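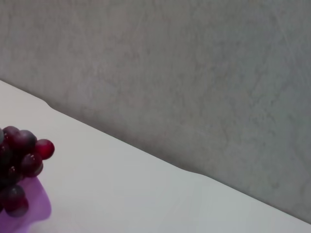
Progress report to the Nater fund, March
Healthy snack tables, Turkau and Trunditon sites
Prepared by Mỹ Mạc

You asked for a plain account of how the snack tables are doing at the halfway point, so I have kept the adjectives out of it. I was not in favor of this project when it was proposed and I am still not sure it does what the application said it would. I have tried to be fair to it anyway.

The tables are running. Both sites put out fruit at 3:30 on weekdays, when the after-school groups arrive, and clear up at five. Turkau has missed two afternoons, both when the delivery from Châu came late. Trunditon has missed none. We have served fruit on 80 afternoons across the two sites, against a plan of 100 by this point. The shortfall is mostly the slow start in the fall and I don't expect to make it up.

Grapes are what gets eaten. Red grapes go first at both sites, then clementines, then apple slices if somebody has cut them recently. Whole apples and pears mostly come back to the kitchen. The original menu called for five kinds of fruit each week in equal amounts. We followed it through the first order and then stopped. I changed the order to favor grapes without asking you first, and I would like that approved now. If the fund cares about variety as a goal in itself, please say so, and I will go back to sending pears out and carrying them back in.

Grapes are also the fruit that makes the most work. For the younger groups they have to be washed, pulled off the stem and cut lengthwise, and the grant did not include any staff time for prep. Cúc Trình has been doing this at Turkau out of hours that were meant for homework help. That is a real cost, and it does not show up anywhere in the budget lines. At Trunditon the children are older and the grapes go out whole.

Containers. The shared steel trays in the application were dropped after the first week. Children reached across each other and the trays were a nuisance to wash. We now use purple plastic tubs, the see-through kind, one to a table. You can tell from across the room whether a tub needs filling, and they stack. Several have cracked at the rim. I would budget for replacements and not for a better model – the expensive ones we looked at were no thicker.

Attendance. The number you will want is 228 children signed up, compared with 209 last spring. I would be careful with it. The application predicted that food would bring families in, and it is tempting to say it did. But Trunditon also added a bus stop near the door, and Turkau began taking kindergartners. Either of those could explain the whole increase. Nothing we collect would tell us which, and the sign-up form doesn't ask.

The claim about better focus during homework time I can't support at all. Cúc thinks the room is calmer after the snack. It may be. It is also later in the afternoon, and the loudest group has gone out to the yard by then.

Money. Fruit is running under budget because of the missed afternoons. Supplies are slightly over because of the tubs. I would like to move the unspent fruit money into two paid prep hours a week at Turkau through the end of the school year. If you can decide by the next ordering round, we can start right away.

Still open: the second refrigerator at Trunditon, which was promised by the building and has not come, and the parent survey, which has not been written.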